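Wednesday, August 7, 2019

I've been promising to write this lot up for ages, and it's raining, so no excuses. These are the things I do to keep the kitchen table and everything that lands on it in a decent state. Ours gets used for breakfast, pastry, homework, mending and the gas bill (often in one day!), so I've had plenty of practice at getting marks out of things.

## Mats first

If you only change one thing, get a big mat and leave it out all the time. I used to keep mine in a drawer and of course it never came out until after the mug had gone down. A wipe with a damp cloth at night does it, and once a week I take mine to the sink and wash it properly with washing-up liquid, both sides. Dry it flat. If you stand it on end behind the taps it'll curl at the corners and you'll be cross with it for a month.

For grease that won't shift, make a paste of bicarb and water, leave it while you have a cup of tea, then rub with your fingers. Please don't use a scouring pad, I ruined a lovely green one that way.

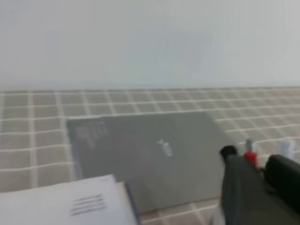 ## Grout and other fiddly bits

I mix 50 g of bicarb with 400 ml of warm water and a small squirt of washing-up liquid, and go along the lines with an old toothbrush. It doesn't need any muscle. Do a patch the size of a tea tray, rinse, move on. I tried a fancy spray called Idon last year and it was fine, but it smelled like a swimming baths and the bicarb did just as well for pennies.

Keep vinegar off anything stone, and off cement grout too if you can help it. I know every tips page in the world says vinegar!

## Tablecloths that won't lie flat

Folded cloths keep their creases for ever if you put them away in a tight square. I roll mine round a cardboard tube from the fabric shop (Dal Bello on the corner give theirs away if you ask before lunch) and they come out nearly smooth. If you've left it too late:

- Put the cloth on the table the night before, mist it lightly with water and smooth outwards from the middle with your palms.
- Check the label before you iron. Anything with a coating gets a tea towel over it and a cool iron, and I mean cool.
- Weigh down the worst ripples with something heavy and flat. Books are perfect, as long as the cloth has dried first.

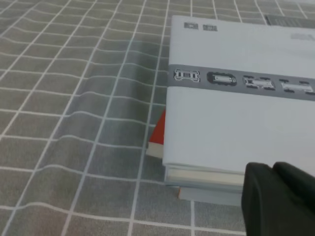 - Oil splashes want cornflour straight away. Leave it an hour, brush it off, then wash as normal.
- Red wine gets cold water and patience. I'm not a salt person, I think it just makes a pink crust.

## Books that smell of cupboard

My aunt's cookery books came to me in a box from the garage at Sallier and you could smell them from the hall. What worked was a lidded plastic crate with an open dish of bicarb at the bottom, books stood up on a rack above it, pages fanned a bit. Nine days for mine, with a fresh dish halfway through. Sunshine on the windowsill is tempting, but it fades the spines something terrible, so I only give them a breezy afternoon in the shade.

Sticky fingermarks on a shiny cover come off with a barely damp cloth. On plain card or paper covers, use a soft white rubber and go gently, one direction only. Greasy spots on paper: blotting paper either side, a weight on top, leave overnight, and don't expect miracles.

## Write it down

The best cleaning thing I own is a notebook. Every stain I've beaten goes in it, and every one that beat me, plus paint names (the kitchen is Matano 562, I'd never have remembered that) and when I last descaled the kettle. I start from the front for cleaning and from the back for recipes, and one day they'll meet in the middle.

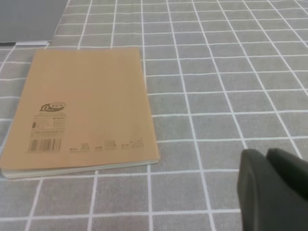
Setareh Najafi wrote in to say she does the same but gives each room its own few pages, with a paper tab on the edge, and writes in pencil so she can correct herself. She also tapes in the care labels she cuts out of cushion covers. I've pinched the label idea already. Pencil I'm less sure of, mine smudges, but Manaia Cartwright swears by a harder one and says hers is still readable after years next to the cooker.

A few last notebook bits. Leave the first two pages blank for an index. Put the date by anything you might want to repeat. If it does get a soaking, slip kitchen roll between the wet pages, change it every hour or so and press it under something heavy when it's nearly dry.

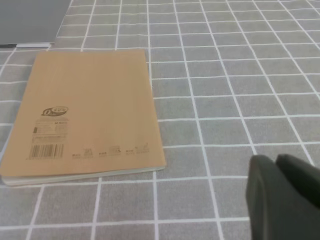
*Plain brown cover, easy to write on.*

Next time I'll do oven shelves, if I can face mine.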